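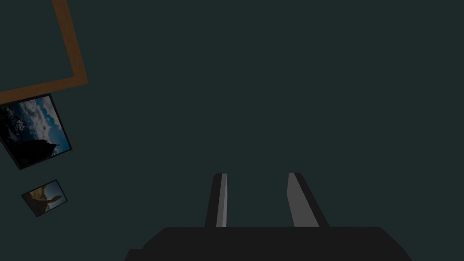

The Branville Public Library will reopen its second-floor reading room in November, following a renovation designed by Skeltska Architects and approved by the Library Board last week. The project replaces the room's lighting, flooring and shelving and adds a quiet study area along the north wall. Residents who attended the spring design sessions favored a plain, dark teal-gray set against warm orange-brown wood, a combination much like the one at the top of this release, and the approved plan uses it for the walls and trim throughout the room.

BRANVILLE, Tuesday, May 20, 2025 – The reading room has been in continuous use since the library moved to its present building on Berisha Street. When work is complete, it will seat 92 people, including patrons using the four group tables near the stairs. Shelving for the local history collection will be moved away from the windows to protect older bindings from sunlight.

"This room is where many of our patrons spend most of their time with us," said Kylie Tomoana, director of the library. "They asked for better light, fewer echoes and chairs they could sit in for an afternoon. The plan answers those requests and stays within the budget the board set last year."

A total of 513 residents returned the library's design survey. Noise was the most common complaint, named in 383 of the responses. Skeltska's plan calls for sound-absorbing ceiling panels and a glass partition between the reading room and the main stairway.

"We kept the palette quiet on purpose," said Tien-fu Chiang, project architect at Skeltska. "People come here to look at a page, and the walls should let them do that."

The board awarded the construction contract to Baltard Building Services, which will begin work after the summer reading program ends. The second floor will be closed to the public during construction. The children's room, the front desk and the computer stations on the first floor will keep their regular hours.

Books from the second floor will remain available by request. Staff will retrieve items twice a day – at 11 a.m. and 4 p.m. – and hold them at the front desk. The local history collection will be available by appointment with Flynn Trevaskis, collections librarian. Up to 1000 volumes from that collection will be cleaned and rehoused while the room is closed.

Patrons with questions about access during construction may speak with any member of the front desk staff. Media inquiries should be directed to Kirsty Ruddock, communications manager, Branville Public Library.

Last updated: May 2025

Home | News | Hours | Events | Catalog | Contact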